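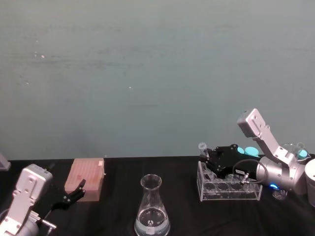 # Visit report: Brunet demonstration room, bench-task recording

Nov 19, 2025
Prepared for the Sullis automation group

## Purpose

Sullis wants to know if two-arm handling of small labware can be learned from teleoperated examples with the staff we have. Brunet has been recording such examples since April and agreed to let us sit in for a day. I went alone. My host was Albane Courtois, who runs the recording program. Reginald Pettigrew operated the arms for both sessions I watched.

## The station

There are 3 stations in the room. I spent nearly all my time at the second one, which is set up for tube and rack work. It uses two silver-white aluminum arms, one entering from each side of the table, each with a black gripper. The table is covered in matte black cloth and the wall behind it is left plain. Courtois prefers this to a cluttered lab background for the first phase. Clutter comes later, once a policy can do the task at all.

The cloth wrinkles near the front edge. I asked if it was ever ironed or stretched. It is not. They tried a rigid black panel and went back to cloth after the fingertips kept marking the panel on low approaches.

The view used for training is from head height, looking across the table at both grippers. Brunet also logs joint positions, gripper opening and operator commands on the same clock. The software that does the logging is called Stukalex and was written in house. It is plain but it did not drop a recording while I was there.

## The task set

The current set is tube handling in a transparent acrylic rack with round holes in the top plate and a second row of openings on a lower shelf. The right arm does the tube work over the rack. The left arm handles the pink pipette tip box, which has to be moved or steadied depending on the episode. A conical flask with clear liquid in it stands toward the front of the table and must not be touched. Other items, such as a glass beaker and a pair of turquoise caps, stay at the back by the wall.

An episode starts with the operator's verbal label, for example "tube, back left" and ends when both grippers are open and clear of the objects. Anything that ends another way is kept but tagged as a failure. Courtois was firm on this point. Their first batch had failures deleted on the spot, and the resulting policy had no idea what to do after a missed grasp.

The clear parts are the difficult ones. The rack, the tube and the flask are all transparent, and depth readings on them are poor enough that Brunet stopped recording depth for this station. The operators work from direct sight and the model gets color video only. The tube has a white cap, which helps. Uncapped tubes are planned but have no date.

## Session 1

Pettigrew recorded for most of the morning. His method is slow on approach and quick on release. He brings the fingers to hover above the row of holes next to the tube, pauses, then corrects sideways before going down. I asked about the pause. He said it used to be longer, and that the trained policy copied it faithfully and sometimes never came out of it. Operators are now told to keep moving, even if only slightly, until the grasp is made.

The left arm was the weaker side in this session. The tip box is wide for the parallel gripper, and the fingers have to come in low at the base with the gripper angled. On several attempts the box rotated instead of sliding. Those were tagged and kept.

## Session 2

The afternoon session used the same objects with the rack shifted toward the wall by hand between episodes. Brunet has a printed placement sheet with 18 starting layouts. The operator works down the sheet and then starts over. Courtois does not trust people to place things at random – they drift back to the same comfortable spots within an hour.

By the end of the day the station had 126 accepted episodes across both sessions. Review is done the next morning by someone other than the operator. The reviewer watches at double speed and checks three things: that the label matches the action, that the start layout matches the sheet, and that no hand enters the view after the start mark.

## Equipment notes

- Gripper fingers are changed after 8 days of recording. Brunet buys them from Brikell. Worn fingers slip on the tube and the operators compensate without noticing, so the data changes.
- The gripper cable on the right arm runs back to the joint in a loose loop. It needs enough slack for wrist rotation. Pettigrew checks it before each session.
- Flask liquid is clear. Colored liquid was tried in the summer and the policy then ignored the flask when it was clear.
- Glassware is wiped at the start of the day only. Fingerprints that build up are left alone.

## Open questions

I did not get a good answer on how much of the data carries over between stations. Courtois believes most of it does, given matching arms and view height, but they have not run the comparison. She offered to share the result if they do it before our own purchase decision.

I also could not judge operator fatigue from one day. Pettigrew takes a break after every full pass through the placement sheet and his pace looked steady to me. He has far more hours on these arms than anyone we would be starting with.

Brunet's policy was not run during my visit. The second station is booked for recording only this month.

## Recommendations

1. Start with one station and capped tubes. Leave uncapped tubes and pouring out of the first plan.
2. Adopt the placement sheet and the failure tags from the first day of recording.
3. Budget for a separate reviewer. Reviewing one's own episodes did not work at Brunet.
4. Ask Brikell for a quote on fingers with a softer pad for the tip box.
5. Send a second person for a full day at the controls. Courtois has agreed to this in principle – dates to be arranged with her directly.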